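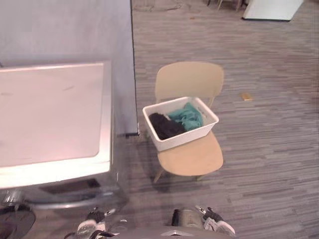
Firouzeh Ghaffari has spent most of her working life on the layout of small laundry rooms. She started at Willems, fitting out shared laundries in rented blocks, and now plans them for Stoltmont from an office in Prarnbridge. Her notes on working heights ran to 16 pages when she last updated them in October, and most of those pages deal with where the basket goes.

"People ask me about the machine first," she says. "The machine is the easy part. It has a width and a depth, and it needs a socket. The basket moves, so it gets left off the drawing."

Her standard answer is a seat. A chair beside a front-loader brings the basket up off the floor, and it can be taken away when the floor is needed. She prefers a moulded seat with a shallow bowl to a flat stool. A rectangular basket will lie across it at an angle, with one edge over the lower part of the backrest.

"I don't mind the diagonal," she says. "Square to the seat looks neater on paper. I let people turn it to suit the side they work from."

The floor is a longer argument. Stoltmont's older rooms were vinyl throughout. Ghaffari accepts carpet tile in the dry half of a room, provided single tiles can be lifted.
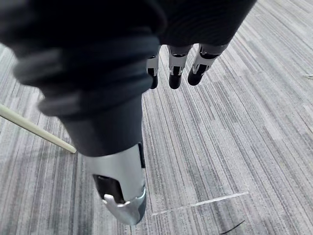

Grey striped carpet underfoot. Ghaffari likes a streaked pattern for the way it hides lint.

Her budget for loose items in a room is 100 pounds, against 3,000 for the fixed work. Baskets come out of the first figure. She specifies low sides and a rolled rim, in plain white plastic.

"With a deep basket you are digging," she says. "With a shallow one you can see a dark cloth and a green cloth side by side and take the one you want. Lift it straight up, clear of the rim, and then deal with the folds." 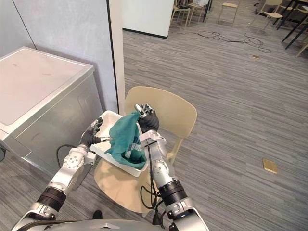 The teal cloth lifted above the basket, its lower folds still inside.

Cables are her remaining complaint. She asks for power cords to be clipped to the wall behind the appliance, and finds them on the floor at most inspections.

The next set of rooms, for a block called Imar, is at drawing stage. "The chair is on the plan this time," she says. "I drew the basket as well."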